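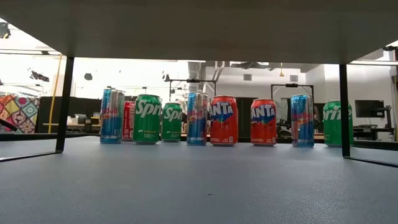
About Prumberg

Prumberg is a small evening school for people who have to read, check or sign off translations at work. We teach in two rooms above a bicycle shop, on weekday evenings and some Saturdays, and we have 69 students on the books this term. We don't teach languages from scratch. If you want to learn Norwegian for a holiday, there are cheaper places to do it and most of them are more fun.

The school was set up by Gunnel Haugen and Jerome Panganiban, who met while working at a translation agency called Warard. Both had grown tired of seeing the same thing happen. A company would pay for a text in four languages, somebody in the office who had a bit of one of them would be asked to look it over, and that person would change the parts that were right and leave the parts that were wrong. Gunnel still has a folder of these. She uses it in the first lesson and the names have been blacked out.

What we think we can do

Our claims are modest and we would like you to hold us to them. After one course you should be able to compare a translation with its source, mark what is missing, and say clearly what bothers you about a sentence in a way that a translator can use. You won't be a translator. Some schools hand out a certificate with a gold edge after six weeks and let people draw their own conclusions. Ours is a plain letter listing the classes you came to and the texts you worked on, signed by the teacher who marked them. Employers have asked us what it is worth. We tell them to read it and decide.

We are often asked about "immersion", "brain-based learning" and whatever came after those. We have looked at a fair amount of this material and have yet to see much in it that a patient teacher with a red pen wasn't doing already. If that changes we will say so on this page. We did try a vocabulary program called Clitum for two terms. Students liked the little sounds it made. Their marks stayed where they were, and we stopped paying for it in August.

How the classes work

A course is 37 hours, spread over one term. Classes are kept small enough that your work is read by a person every week – usually the same person, who will remember what you got wrong last time. There is homework. It takes most people an evening, and those who skip it tend to drift off by the middle of term, so please think about this before you pay.

The texts are real ones: safety leaflets, rental agreements, a museum guide, the instructions for a folding bed. We avoid literature, partly because arguments about poems never end and partly because few of our students will ever be asked to approve one.

The fee is 245 for the full course, books included. There is no early booking price and no discount for bringing a friend. We had both once, and all they did was make people who booked at the normal time feel foolish. If you leave in the first 2 weeks we return everything. After that we don't, unless you are ill.

Who teaches here

Gunnel Haugen teaches the Scandinavian groups and does the timetable. She worked as a reviser for many years and is suspicious of any sentence with "solutions" in it.

Jerome Panganiban takes the course on contracts and official letters. He also answers the phone, when it is answered.

Audrey-Anne Ouellet teaches French and runs the Saturday class on numbers, dates and units. It sounds dull and is the one that former students most often write to us about. She is away for part of the autumn term and Jerome will cover what he can.

Aileen Macaraeg and Jocelyn Quiambao share the Tagalog group. They disagree about how much English belongs in a modern Tagalog text, and neither has given any ground so far. Students hear both sides.

Partners

We have one. Kun is a local printer that lets us use its rejected proofs as teaching material. We have been approached by several platforms wanting to list our courses beside a star rating, and have said no each time. Five stars from someone who had a nice evening tells you very little about whether they can now spot a missing "not".

Visiting

You are welcome to sit in on a class before signing up. Write first, as the street door is locked after six and the bell can't be heard from the back room. There are stairs and no lift. We have asked the landlord about this more than once and don't expect an answer soon.

Page last changed July 5, 2018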